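Ticket: Check-in survey won't save for grades 6 to 8
Opened by: Quang Từ, Galard Middle
Opened: 25/03/2022
Product: Corlow student check-ins
Status: Solved

Hi all, me again! Our homeroom teachers give the weekly feelings-and-goals check-in through Corlow, and as of this morning the answers aren't saving. Kids get to the last page, hit Submit, and the little wheel just spins. Grade 5 is fine, it's only 6 to 8. I had 46 students in the library trying it together and 27 of them got stuck (the rest were fifth graders, so that fits).

What I've tried so far:
- logged out and back in, same thing
- different browser, same thing
- made a brand-new survey with one question, and that one DID save
- copied the old survey and ran the copy, stuck again

So it smells like something in the survey itself. The older kids' version has the long reflection box at the end — "tell us about a time you worked something out with a classmate" — and the grade 5 version doesn't.

Update, before lunch
Support asked me how long the answers are. Some are really long, bless them! I typed a short one and it went through. Then I pasted in one of our wordier essays and got the spinning wheel. After a bit of trimming and retrying, the cutoff seems to be 800 characters. The box says the limit is 2,000, and that's what I set it to back in August when we built the thing with the Cao district template.

Update, after lunch
Found the setting! There's a limit on the question and a second one on the template, and the template one wins. Ours was still on the default. I changed it, republished, and a test answer of 1,900-something characters saved on the first try. I've asked two homerooms to run it again last period. 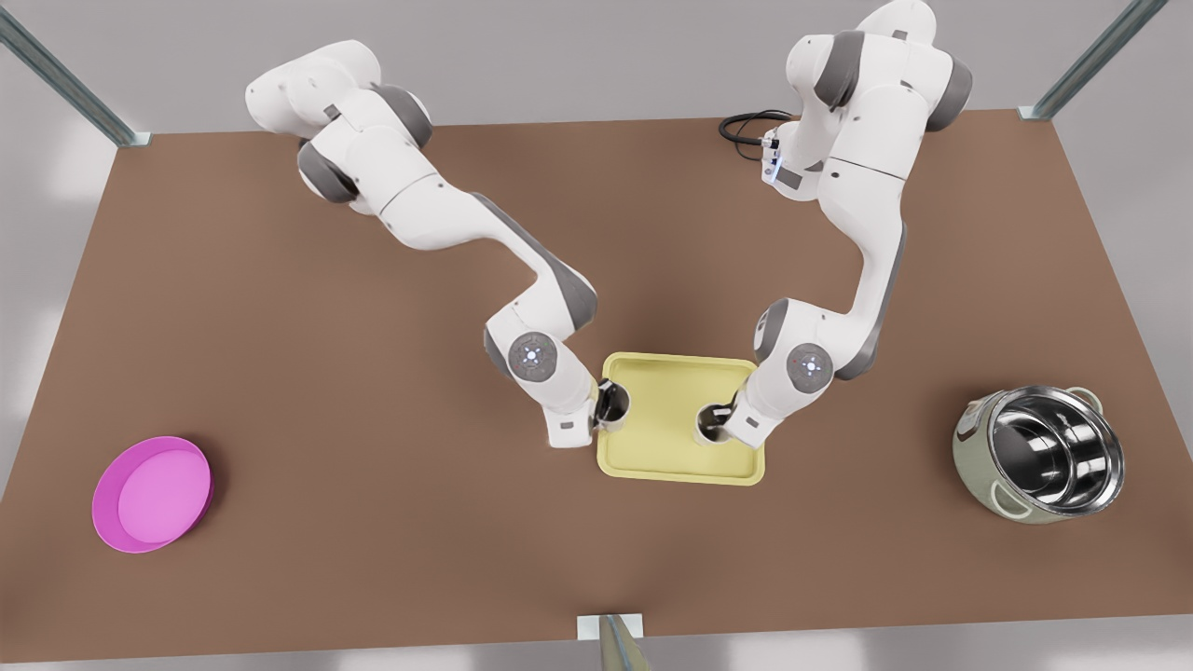 Simulated table with two robot arms

Last update
Both homerooms went through with no stuck wheels. The answers from this morning are gone though, so those kids will redo theirs Monday. Could you please make the box show the real limit, or at least give an error message? A sixth grader will sit and watch that wheel forever. Our friends over at Uvport use the same template, so I'm emailing them the fix too. OK to close this one, and thanks for the quick replies!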